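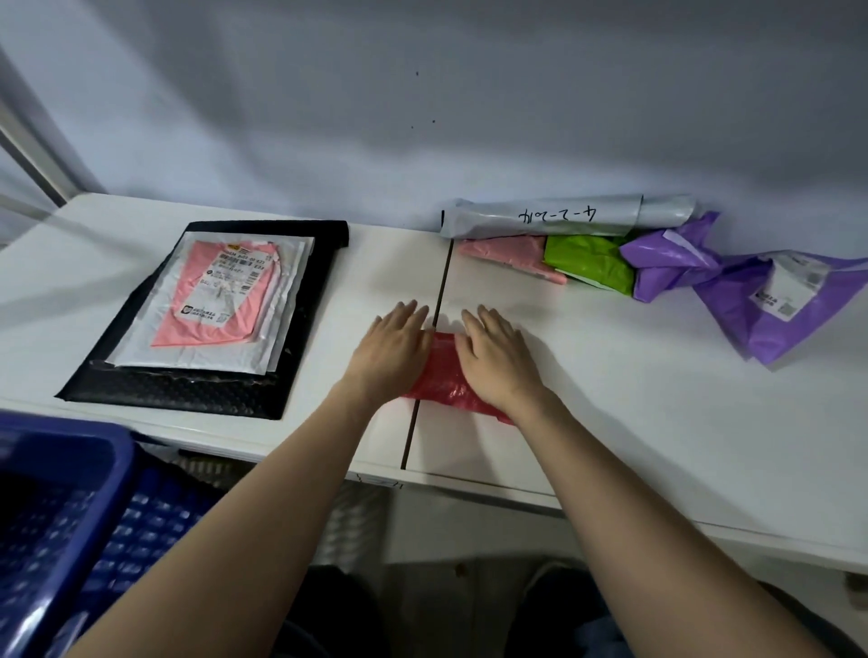
Setting the working pressure is my favorite part of commissioning a Plikside compressor, and it's the step where a little patience pays you back every single shift! You'll be closing one valve, opening another and watching a gauge for a while, so give yourself a clear afternoon. Keep the spare seals in their bag until step 6. If it's a crinkly plastic mailer like the red one under those two hands, press it flat on the bench first and the small rings are much easier to find by feel.

By Piroska Erdős
Thursday, July 27, 2023

4.2 Setting the working pressure

CAUTION: Lock out the power supply before you open the side panel. Wear eye protection for all of the steps below.

1. Close the main outlet valve (blue handle).
2. Open the condensate drain and let any trapped air out. When the hissing stops, close it again.
3. Refit the side panel, remove your lockout and switch on.
4. Let the tank fill until the motor cuts out.
5. Turn the regulator knob clockwise in quarter turns until the gauge reads your line pressure. Wait for the needle to settle between turns.
6. Switch off, lock out, drain the tank fully and swap the shipping seal on the outlet for a black running seal.
7. Restart and open the outlet valve slowly.

Note: If you overshoot in step 5, go well below your target and come back up. The regulator holds much better that way.

Note: Change the intake filter after the first 400 hours, then every 2,000. Dusty shops should go sooner.

CAUTION: Never adjust the safety valve. It is set and sealed at the factory.

We use cookies to remember your language and manual version. Accept | Settings

Comments (3)

Wenceslao Cisternas: The tip about coming back up from below fixed our drifting gauge. Thank you!!

Samina Rizvi: Does step 6 apply to the older Feltberg units too?

Piroska Erdős: Hi Samina, only if yours has the blue outlet handle. With the brass one, skip the seal swap and go straight to step 7.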